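Crop Science Notes, Unit 6: Sweet Onions - Planting to Packing
Instructor: Lejla Leka

Planting. Onions are grown from seed, sets or transplants. Sets are small bulbs grown the year before from crowded seed. For transplants, sow under cover in January and move the seedlings out when they are as thick as a pencil lead. Day length controls bulbing, so match the variety to your latitude.

Harvest. Stop watering when the tops begin to fall over. Lift the bulbs once most of the tops are down. Do not bend the tops by hand.

Curing. Spread the bulbs in a single layer with good air movement for 21 days. The necks should be tight and the outer skins papery. Thick-necked bulbs do not keep - use them first.

Storage. Keep cured bulbs cool and dry, and away from potatoes. The Orkelwood plot stored 40 crates last season, and losses were mostly neck rot.

Packing. Grade by diameter, then pack in mesh bags or ventilated cartons. Reading for next week: Spahić, chapter on bulb crops.

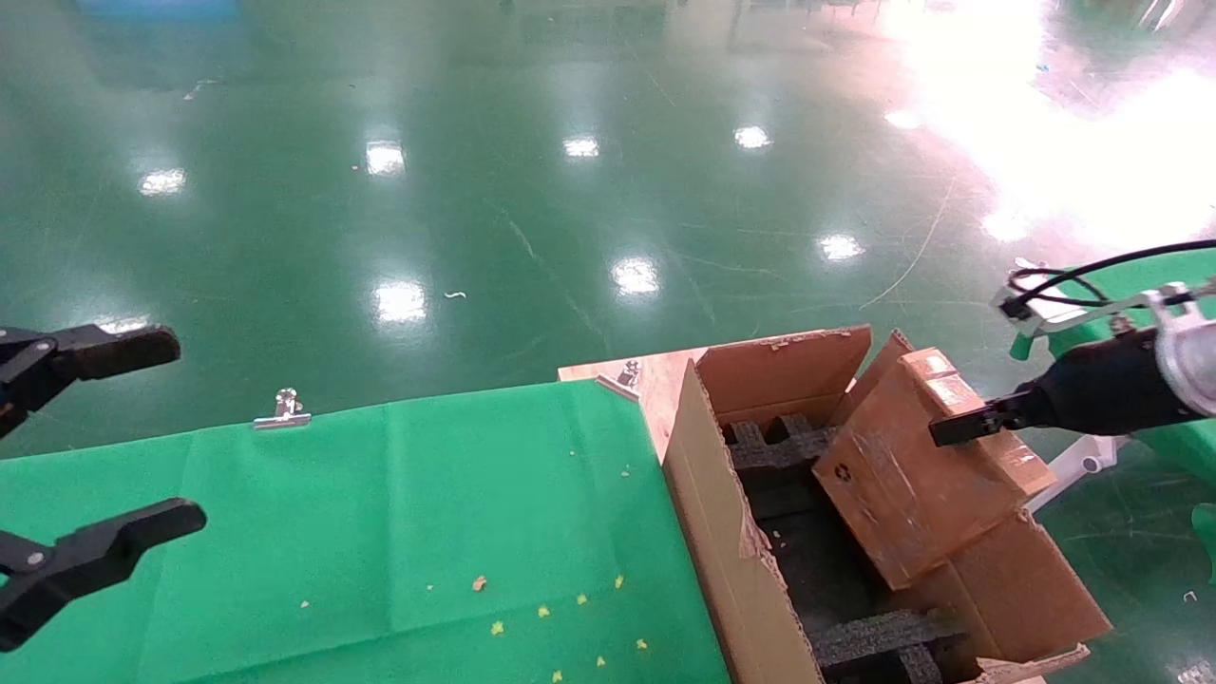
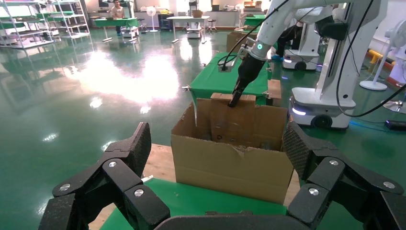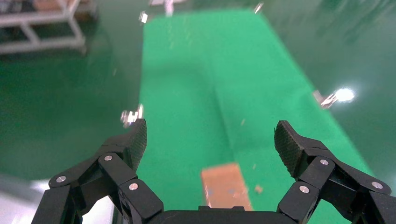 Fig. 6.4. Open carton (first two views); green fabric strip (last view).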